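3월 8일, 작업실 노트

오늘은 하루 종일 흙이랑 씨름했다. Doditz 사무실에 들어갈 화분들 배합토를 다시 짜는 날이었는데, 지난번 배합이 영 마음에 안 들어서 아예 처음부터 다시 했다. 지난번 건 물을 너무 오래 물고 있었다. 위쪽은 바싹 말라 보이는데 손가락을 깊이 찔러 보면 속은 축축하고, 그 상태에서 누가 또 물을 준다. 그러면 스파티필룸은 그럭저럭 버티는데 산세베리아는 못 버틴다. 밑동이 물러서 툭 빠지는 그 느낌, 다들 한 번씩은 겪어 봤을 거다(나는 꽤 여러 번 겪었다...).

그래서 이번에는 펄라이트를 확 늘리고 바크도 굵은 걸로 바꿨다. 코코피트는 물에 불려서 짠 다음에 넣었고. 짜는 걸 귀찮아하면 안 된다고 나 자신에게 적어 둔다. 지난번에 대충 했더니 첫날부터 저수조까지 물이 내려가 있었다. 배합토는 뚜껑 있는 통에 담아서 창가 반대쪽에 뒀다. 라벨 붙여 놨으니 섞지 말 것!

심지 시험도 같이 시작했다. 저면관수 화분에 심지를 2개 넣은 것과 4개 넣은 것, 이렇게 나눠서 비교한다. 화분은 Itonetti에서 온 긴 바닥형이고 식물은 전부 스킨답서스로 맞췄다. 스킨답서스로 한 이유는 별거 없고, 제일 많이 남아 있어서다. 게다가 목이 마르면 잎이 금방 축 처지니까 눈으로 보기가 편하다. 저수조 수위는 아침에 한 번만 재기로 했다. 저녁에도 재면 좋겠지만 지난번 시험 때 저녁 기록이 반은 비어 있었던 걸 생각하면 욕심내지 않는 게 맞는 것 같다.

심지 재질 때문에 좀 고민했다. 면 끈은 처음엔 물을 잘 끌어올리는데 나중에 삭는다. 예전에 빼 보니까 흙 속에서 거의 사라져 있어서 황당했다. 이번엔 폴리에스터 끈으로 갔는데, 이건 또 처음에 물을 튕겨 낸다. 미지근한 물에 세제 한 방울 풀어서 조물조물 빨고 헹궈 쓰니까 훨씬 낫다. 헹굴 때 거품 안 나올 때까지 할 것. 길이는 저수조 바닥에 닿고도 살짝 여유가 있게 잘랐다. 너무 짧게 자르면 수위가 내려갔을 때 심지가 공중에 떠 버린다.

오후에는 뿌리파리. 또 나왔다, 또! 책상용 작은 화분들 쪽에서만 나오는 걸 보면 지난달에 들어온 모종에 붙어 온 것 같긴 한데 확실하진 않다. 노란 끈끈이를 꽂아 놨던 걸 오늘 걷어서 세어 봤더니 39마리. 세다가 중간에 눈이 핑핑 돌아서 한 번 더 셌는데 같은 숫자가 나왔다. 새 끈끈이로 갈고, 겉흙을 긁어낸 다음 굵은 모래를 얇게 덮었다. 이게 보기에도 깔끔해서 사무실에 내보낼 때 그대로 가도 되겠다 싶다. 다만 물 줄 때 모래가 한쪽으로 쏠리니까 주둥이 가는 물뿌리개로 줘야 한다. 과산화수소 얘기도 나왔는데 나는 일단 안 쓰고 겉흙 말리기로만 가 보고 싶다. 다른 의견 있으면 밑에 적어 주세요.

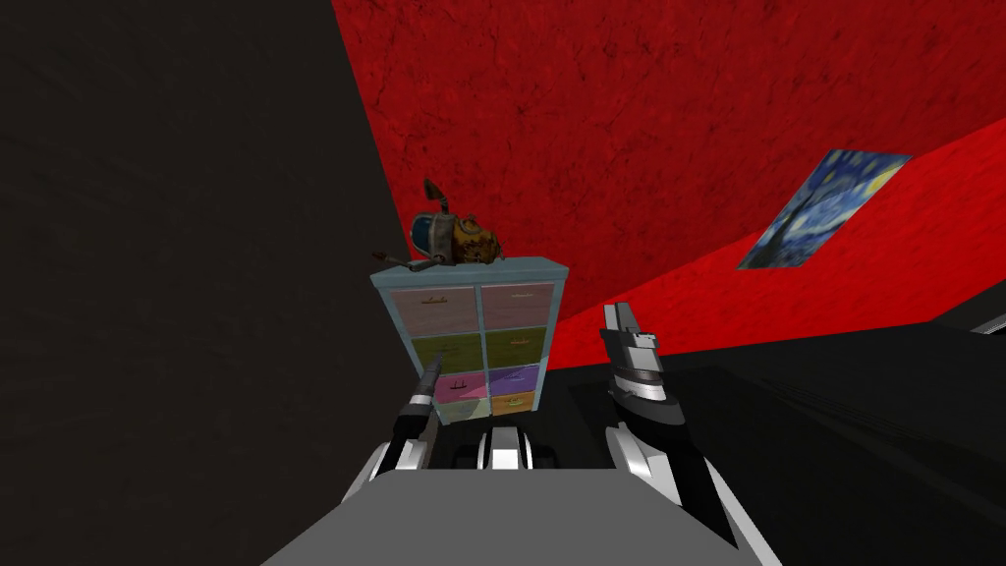

최종 수정: 3월 / 작업실 공용 노트

조도 얘기. Pranen 건물 안쪽 회의실이 문제다. 도면으로 볼 때는 복도 쪽이 유리라서 괜찮겠거니 했는데 막상 조도계를 들고 가 보니 구석은 참 어둡다. 거기다 벵갈고무나무를 놓고 싶다는 게 그쪽 희망인데, 나는 좀 말리고 싶다. 처음 한동안은 멀쩡하다가 아랫잎부터 우수수 떨어질 게 뻔히 보인다. 대안으로 아글라오네마나 엽란을 생각 중이다. 엽란은 키가 어느 정도 나오니까 나무 느낌까지는 아니어도 구석을 채워 주긴 한다. 색이 심심하다고 하면 무늬 들어간 걸로 보여 주면 되는데, 무늬종은 또 빛을 더 달라고 하니까 결국 제자리걸음이다. 조명을 하나 달아 달라고 하는 게 제일 빠를지도.

같은 건물 로비 쪽은 반대로 빛이 너무 좋다. 통유리 바로 앞이라 오후 해가 그대로 들어온다. 켄차야자 잎끝이 탄 게 그것 때문인지, 아니면 난방 바람 때문인지 헷갈려서 일단 화분을 기둥 쪽으로 옮겨 놓고 왔다. 두 가지를 한꺼번에 바꾼 셈이라 원인은 못 가리겠지만 나무가 먼저니까 어쩔 수 없다. 탄 잎끝은 가위로 비스듬히 잘라서 원래 잎 모양처럼 다듬었다. 초록 부분까지 자르면 거기서 또 마르니까 갈색을 실처럼 남겨 두는 게 요령이다.

캐비닛 상단용 플랜터는 오늘 물 빠짐 시험만 했다. Owino 제품인데 속통이 따로 빠져서 관리하기는 정말 편하다. 문제는 속통 모서리다. 물을 가득 채우고 9시간 뒀는데 네 통 중에 하나가 모서리에서 샜다. 새는 양은 얼마 안 되지만 밑에 서류가 있다고 생각하면 얼마 안 되는 게 아니다. 실리콘으로 때울까 하다가 그냥 교환 요청을 넣기로 했다. 나머지는 통과. 무게도 달아 봐야 하는데 저울 배터리가 나가서 못 했다. 젖은 흙까지 채운 상태로 달아야 의미가 있으니까 심고 나서 물 준 직후에 다는 걸로. 가벼운 흙으로 바꾸면 좀 낫겠지만 너무 가벼우면 칼라데아가 흔들려서 자리를 못 잡는다.

아, 그리고 칼라데아. 잎이 말려 있어서 습도 탓인 줄 알고 분무를 열심히 했는데, 뒤집어 보니 응애였다. 잎 뒷면에 먼지 같은 게 잔뜩. 샤워기로 뒷면을 싹 씻기고 따로 격리해 놨다. 격리 선반에 있는 건 다른 화분이랑 같은 가위 쓰지 말아 주세요, 제발. 가위는 알코올로 닦아도 되지만 그냥 빨간 테이프 감은 걸 전용으로 쓰는 게 속 편하다.

잎 닦는 건 극세사 천이 역시 제일 낫다. 광택제 샘플이 하나 들어와 있어서 고무나무 한 잎에만 발라 봤는데 반짝거리긴 엄청 반짝거린다. 근데 조금 있으니까 먼지가 달라붙어서 전보다 못하다. 나는 안 쓸 생각. 샘플은 선반 맨 끝에 뒀으니 궁금한 사람은 한 잎만 발라 볼 것. 수돗물로 닦으면 허옇게 자국이 남는 잎이 있어서 받아 둔 물이나 정수된 물로 닦는다.

비료는 아직 안 줬다. 분갈이한 것들은 뿌리가 자리 잡을 때까지 그냥 두고, 안 건드린 큰 나무들만 이달 말부터 묽게 시작하려고 한다. 작년에는 마음이 급해서 일찍 줬다가 화분 가장자리에 하얗게 염이 올라왔다. 그거 긁어내느라 고생한 걸 생각하면 올해는 천천히.

내일 할 일: 심지 화분 수위 재기(아침!), 저울 배터리 사기, Owino에 교환 메일, 코코피트 주문, Pranen 회의실에 들어갈 엽란 재고 확인. 그리고 배합토 통에 통풍 구멍을 낼지 말지 정하기. 닫아 두니까 벌써 뚜껑 안쪽에 물방울이 맺혀 있던데 이대로 두면 곰팡이가 필 것 같다.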